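How to Keep Track of TV Premiere Dates

Networks move their dates a lot, and a show announced for April can slip to summer without much notice. A plain calendar on your phone handles this fine.

1. Make a new calendar and name it Premieres. Keep it separate from work and family.

2. Add each show as an all-day event. Put the channel or service in the title, for example "Wesdale, season 2 - Prastik".

3. Set an alert for 7 days ahead. Check the date again when it goes off.

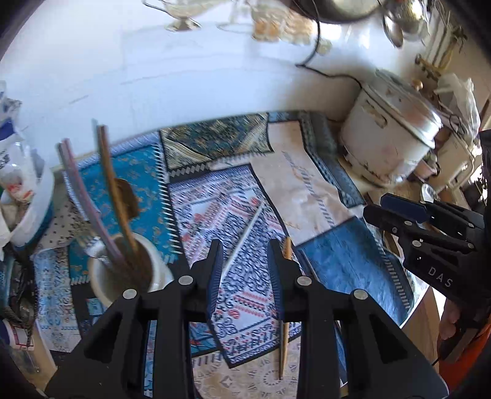
Chopstick and a thin white stick on a patchwork tablecloth.

4. For weekly shows, set the event to repeat and enter the number of episodes. Cisternas has 13, so the repeat ends after 13.

5. If the season takes a break, delete only the weeks that are skipped - the phone will ask whether you mean one event or all of them.

To share the list, send the calendar link from the settings menu. Most phones let the other person view it without editing.

Iara Arancibia
Updated 18 Jul 2024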